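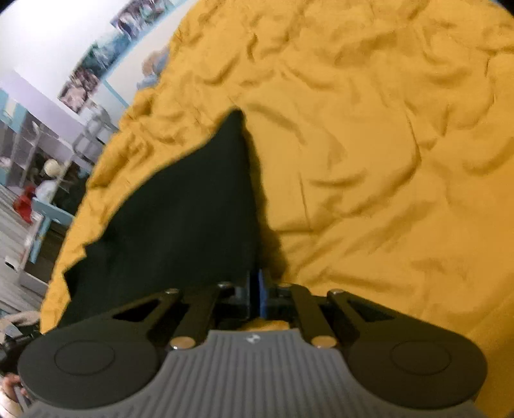

One reader of the draft card replied that the Kudov parka ratings can't be trusted below freezing, and I mostly agree.

Kudov Cold Kit Records, version 2

What it holds: 332 rows on army winter clothing and tents, taken from Hadatwood supply sheets. Stoltance typed them in. The sheets claim 3000 items were tested — I have seen no proof of that.

Known problems: 33 rows give a temperature rating with no test method. Bech tents are rated by the seller alone. Wind is missing everywhere.

Use: fine for comparing layer weights. Don't use it to decide what a soldier wears at altitude.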